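Magalhães gets a second series, and we get our evenings ruined again
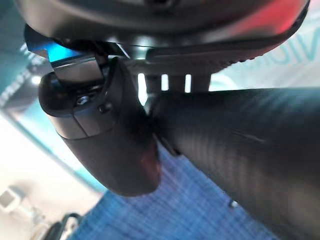 TELLY & FILM

Those of you who spent the winter shouting at the detective in Magalhães will be pleased, or possibly alarmed, to hear that it's coming back. Filming starts in March, once again in Bivside, a town whose only previous brush with fame was a bypass.

The new run has 8 episodes, two more than the first. I'd have been happier with two fewer. Anyone who sat through episode four, in which our hero looked at an estuary for most of an hour and then went home, will know what I mean. The makers say this time there will be "more story", and I'd like to think they heard us from here.

For those who gave up early (no shame in it), series one ended with the ferry leaving, the brother not on it, and the suitcase in the wrong flat. Readers have been writing in about the suitcase ever since. The most popular theory is that it contains the will. The least popular, sent in by a reader in capital letters, is that the whole thing was a dream and we should all be given our time back.

Most of the main cast have signed up again. The pathologist hasn't, which is a blow, as she had all the jokes. Her replacement comes from Andow, the hospital soap, where the same actor has been married five times and buried once. A body on a slab should hold few surprises.

The opening episode is to be shown early at the Bornlow Picture House, before it goes out on television. It runs to 92 minutes, down from a first cut of 126, and I'd dearly love to know what was in the other half hour. More estuary, I expect.

The Bornlow has 90 seats in its small screen and will be using that one, so tickets are going to be a scrap. They go on sale at 10am at the box office, date to be announced, and there will be no booking by phone. The manager tried that for the Andow Christmas special and still doesn't like to talk about it. Doors open at seven, and the bar will be doing the custard tarts again for anybody who missed out last time because the person in front bought six. I have apologised for that in print once and won't be doing so again.

If you need to catch up, the first series is being repeated late at night from next month. Skip episode four. Send your suitcase theories to the usual address, lower case if you can manage it, and we'll print the best of them in the next issue.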